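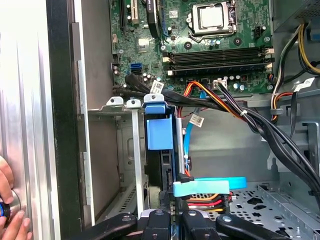
Wodunstead Repair Rooms is looking for a part-time workshop assistant to help refurbish donated desktop computers and pass them on to households in the town. The post is for 15 hours a week and is based at our unit behind the old dairy. Most of the machines arrive incomplete. A typical one has its processor still in the socket with no cooler on it and all four memory slots empty, and the first job is to work out what it needs and whether we have it on the shelf. You don't need a qualification in computing to apply, but you do need to be happy with a screwdriver and able to write down what you have done so that the next person can follow it.

## About us

We started as a Sunday repair morning in the church hall, mostly toasters and lamps, and moved into computers when the secondary school asked whether we could find a few for pupils who were doing their homework on phones. Last year we gave out 136 desktops and 103 laptops. Demand is higher than that and the waiting list is longer than we would like, which is the reason for this post.

The workshop is run by Sơn Tô, who will be your line manager. There is one other paid member of staff, who looks after referrals and deliveries, and people from the town come in to help on most days we are open.

We keep our stock records in Zusard. It is an old system and not a pretty one, but it does the job and you will be shown how to use it in your first week.

## What you will do

- Book in donated machines and label them, including the ones that are only good for parts
- Wipe drives to our written procedure and sign the wipe log
- Test power supplies, memory and drives, and replace what has failed
- Clean cases and fans
- Fit coolers with fresh thermal paste
- Install the operating system and the basic set of programs, then run the overnight test
- Strip machines past saving and sort the parts for reuse or recycling
- Help people who are collecting a computer to get it packed, and go through the starter sheet with them
- Keep the benches and the parts shelves in order

There is some lifting. Monitors come in on a trolley, but they have to get from the trolley to the bench, and the older towers are heavy. We have a height-adjustable bench and can change how the work is shared out if lifting is a problem for you. Please say so when you apply or at interview, whichever you prefer.

## Who we are looking for

You will need:

- Some experience of taking computers apart and putting them back together, at home or at work
- Patience with faults that come and go
- Clear handwriting or tidy typing, and the habit of noting things at the time
- A friendly manner with people who may never have owned a computer before
- To be comfortable handling equipment that may still hold someone's private files, and to leave those files alone

It would help if you also had:

- Experience of laptop repairs, especially screens and hinges
- Some soldering
- A second language spoken locally
- A driving licence, as the van sometimes needs a second driver

If you have learned on your own machines and have never been paid for it, that counts. Tell us what you fixed and how you went about it.

## Hours and pay

The 15 hours are normally worked over three days. One of these has to be the collection day, when families come to pick up their machines, and we are open until 7 pm. The other two can be agreed with you. We don't ask anyone to work on Sunday now that the repair morning has its own helpers, though you are welcome to come along.

The post is paid at the same hourly rate as our other workshop staff – the figure is in the application pack, along with holiday and pension details. It is funded for one year in the first place. We have applied for money to carry it on and will know the result before the year is out, but we can't promise it.

There is a probation period of three months. We pay for an electrical safety course in that time, and the hours you spend on it are paid as work.

## The building

The unit is on the ground floor with a level entrance and an accessible toilet. It is cold in the mornings until the heaters have been on for a while, so bring a jumper. There is a kitchen with a kettle and a microwave, and a rack for bikes in the yard. The 158 bus stops at the end of the lane. Parking is limited and we ask staff to leave the spaces by the door for people collecting.

## How to apply

Ask for an application pack at the front desk, or write to Sơn Tô at the Repair Rooms and we will post or email one to you. The form is two pages long. We don't accept CVs in place of the form, but you may attach one.

If you would like to see the workshop first, call in on any open day between 10 am and noon. You can look round and ask questions, and it has no bearing on whether you are offered an interview.

Interviews will be held in December. They last under an hour and are in two parts: a conversation with Sơn and one of our trustees, then a short practical task at the bench. The task is to find out why a desktop won't start and to write up what you found. You may look things up while you do it, and you can still do well if you run out of time – we are more interested in your notes than in your speed.

We will reply to everyone who applies. Travel costs for interview are refunded on the day if you bring your ticket or receipt.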